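Projektbericht: Einer Roboterstation Küchenaufgaben vormachen

Projektseminar Robotik, Gruppe Harkanura

1. Aufgabenstellung

Im Seminar sollte jede Gruppe eine Aufgabe auswählen und sie einem Roboter durch Fernsteuerung vormachen. Aus den Vorführungen wird danach eine Steuerung gelernt. Wir haben uns für den Umgang mit einem kleinen Backofen entschieden: Tür öffnen, ein Teil hineinlegen, Tür schließen. Das Ablegen von Gegenständen auf einem Teller kam als zweite Aufgabe dazu, weil die Ofentür am Anfang zu schwierig war.

2. Aufbau

Gearbeitet wurde auf einem weißen Tisch mit Spielzeuggeschirr und Spielzeuglebensmitteln. Zum Bestand gehören unter anderem ein ovales Sieb, ein runder Teller, eine rote Ketchupflasche und ein salbeigrüner Becher, in dem die Banane liegt. Der Ofen steht rechts, mit dem blau getönten Fenster nach links. Diese Ausrichtung haben wir über alle Durchgänge beibehalten, die kleineren Teile wurden regelmäßig umgestellt. Eine Kamera blickt senkrecht von oben auf den Tisch.
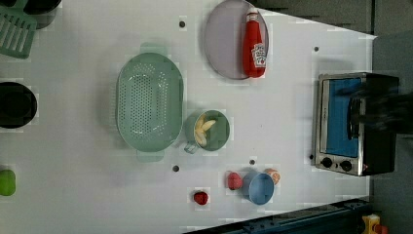
3. Durchführung der Vorführungen

Gesteuert wurde mit der Software Purkness. Eine Person bedient, eine zweite startet und beendet die Aufnahme und notiert Fehler. Ein Durchgang dauert höchstens 30 Sekunden. Was länger dauerte, haben wir abgebrochen und neu begonnen.

Geübt wurde zuerst ohne Aufnahme. Am schwersten war der Anlauf zur Ofentür, denn von oben lässt sich die Höhe des Greifers schlecht einschätzen. Wir haben deshalb zusätzlich das Bild der Kamera am Handgelenk eingeblendet. Im Bild der Deckenkamera verdeckt der Arm außerdem einen Teil des Tisches - je nach Stellung auch das Teil, das gegriffen werden soll. Die Kabel laufen außen am Arm entlang und liegen teilweise auf dem Tisch. Leichte Teile wie die Erdbeere haben wir darum nicht direkt daneben abgelegt. 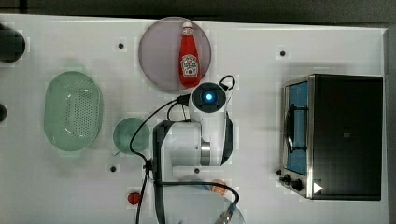
Foto: Projektgruppe Harkanura, Labor Alipour

4. Daten

Bis Ende Juli lagen 800 brauchbare Durchgänge vor. Aussortiert wurden Aufnahmen mit verlorener Verbindung und solche, in denen der Arm länger als 5 Sekunden stillstand. Pausen hatten in den ersten Versuchen dazu geführt, dass die gelernte Steuerung an derselben Stelle ebenfalls stehen blieb.

5. Ergebnis

Das Ablegen auf dem Teller gelang der gelernten Steuerung meistens, das Öffnen der Tür nur, wenn der Arm aus einer bekannten Startposition kam. Lag ein Teil an einem Platz, der in den Vorführungen selten vorkam, griff der Roboter oft daneben. Zwischen den beiden Bedienern gab es deutliche Unterschiede im Tempo, die wir zu spät bemerkt haben. Die Nachfolgegruppe Florevness übernimmt den Datensatz und will die Startpositionen stärker variieren.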